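4.3 Assigning Kitchen Circuits to the Load Monitor

Complete Section 4.2 before you begin. The Ultine monitor must be mounted, powered and paired with the Gorkbridge hub. The status light on the hub shows steady green when pairing is done.

CAUTION: The current sensors in this section clip around live conductors inside the service panel. Installation of the sensors must be done by a licensed electrician. Steps 1 through 9 below cover software set-up only and do not require the panel cover to be removed.

1. On the hub, open Settings > Circuits > Add.
2. Enter the channel number printed on the sensor lead. Channels 1 to 16 are for branch circuits. Do not use channels M1 and M2, which are reserved for the mains.
3. Select the breaker rating from the list. For most countertop receptacle circuits in the US this is 20 A.
4. Type a name for the circuit, up to 24 characters. Avoid slashes and commas. They break the CSV export.
5. Press Save. The channel appears in the list with a reading in watts.
6. Turn off everything on the circuit and wait 2 minutes. The hub stores the remaining draw as the idle baseline.
7. Check the baseline. A value over 49 W means something is still running. Find it, switch it off and repeat step 6.

NOTE: Firmware dated before Oct 10, 2024 does not store the baseline after a power loss. Update the hub first (Section 3.1).

8. Switch on one resistive appliance and let it run until the reading settles. Compare the reading with the rating plate.

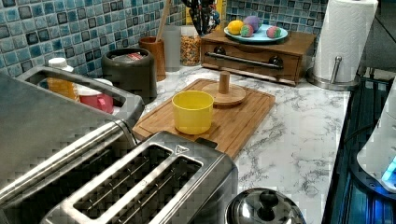 If the reading is negative, the sensor is facing the wrong way. Select Invert on the channel page. If the reading is half of the expected value, check that the multiplier is set to 1x.

9. Set the alert threshold. The default is 1,669 W. Short peaks from motors are ignored for the first two seconds.

Error 277 on the channel page means that two sensors share one channel number. Delete both entries and start again from step 1.

Dostlow sensors with gray leads need the adapter listed in Appendix B.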